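How to split long two-arm demonstrations into stages before training

In this tutorial I explain how we label the stages of a folding task for our policy, which we call Vuso. The method is simple, but in our first attempt at Plosside we did it badly and lost a month of work. I hope you can avoid this.

What you need

You need a set of teleoperated episodes with joint positions, gripper opening and head camera video, all on the same clock. Our set has 296 episodes of paper folding with two arms. You also need a video player which can go forward one step at a time.

Step 1. Write the stages before you watch anything

Write one sentence for each stage, and say how it begins. For paper we use: approach, first contact, lift edge, fold over, press crease, release. If two people read your sentence and choose different moments, the sentence is not ready. Change it and try again on a few episodes.

Step 2. Let the grippers propose the borders

Take the opening of each gripper and mark every place where its speed crosses zero. These are your candidates. Do this for left and right separately, then merge any candidates which lie closer than 2 control steps. Please do not smooth the signal first. Smoothing moves the border, and always to the same side.

Step 3. Correct by hand

Go through the candidates with the video and keep, move or delete each one. In our set, 70 episodes needed a border that the grippers did not propose at all, mostly at "press crease", where the fingers stay closed and only the arm moves.

Step 4. Check with a second person

Give 21 episodes to a colleague who has not seen your labels. Compare the borders stage by stage – one average over all stages hides the bad ones.
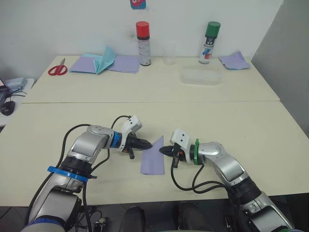 The border between "approach" and "first contact" is the one where labellers disagree most. Thin paper hardly moves when a finger arrives, and the head camera looks from above, so height is difficult to judge. When both sets of black fingers are nearly meeting over the lavender sheet, as they are here, it is easy to write "contact" too early. Our rule is to leave the label at "approach" until the paper edge changes shape or the motor current rises, whichever comes first.

Step 5. Train with the stage as an extra input

We add the stage number to the observation and also ask the network to predict the next one. The model trained this way on the Grivcombe machine stopped repeating the first fold, a fault we had with the plain version. I have not tested it on cloth. The Simard export script still writes stage numbers starting from one, so subtract one before you load them.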